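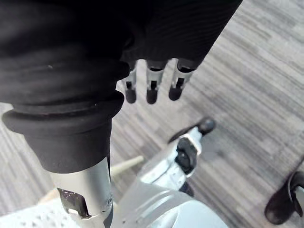

Clokstead has supplied contract flooring from Skurau since June, and its technical manager talks mostly about backing. "Pile gets the attention, but the backing decides service life," she said. Gray carpet is still the usual order for offices – it hides soil between cleanings. Her test lot ran to 453 tiles, of which 11 curled at the corners. "We changed the adhesive, then repeated the test at 10 percent humidity."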